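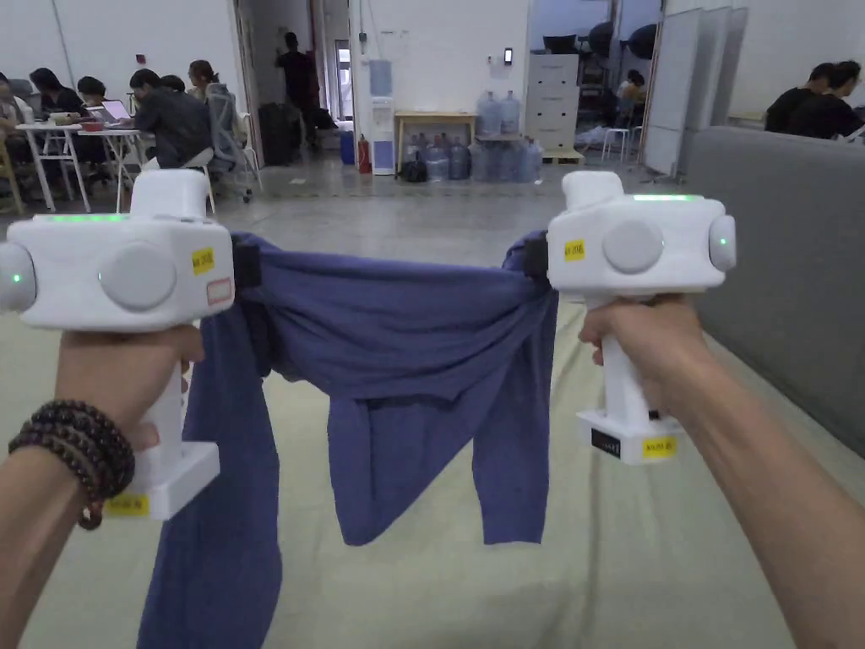
Most planting plans for small gardens put too many species into too little soil. My own plot in Tambunan measures 7 meters by 25, and for its first years I treated it as a collection, one of everything the nursery had in stock. The result was a bed in which no plant had enough neighbors of its own kind to read as a group. Color suffers most from this. A single dark blue, the shade of the long-sleeved garment held out sideways between two hands, carries well across a lawn when it covers a wide, unbroken area. Cut the same blue into scattered dots among yellow and pink and it drops out of view at dusk.

The usual objection is that mixed planting resists pests. That holds for vegetables grown in rows, where one crop can be lost in a week. It is a weaker case for perennials, which mostly recover from a bad season. A bed of four species, planted in blocks, still gives an insect something to fly around.

Cost also favors the short list. The Helia catalog prices its plugs by the tray, and a half-used tray is money spent on compost. In January I cleared one bed and replanted it with 400 plugs of four kinds. Weeding takes less time now, mainly for the reason that I can tell a seedling I want from one I don't.

Repetition does have a limit. Sunard sells a ready-made border in one grass and one sage, and at full length it looks like a parking lot edge. Three to five species seems right for a bed under 25 feet. Beyond that, add a shrub before adding another flower.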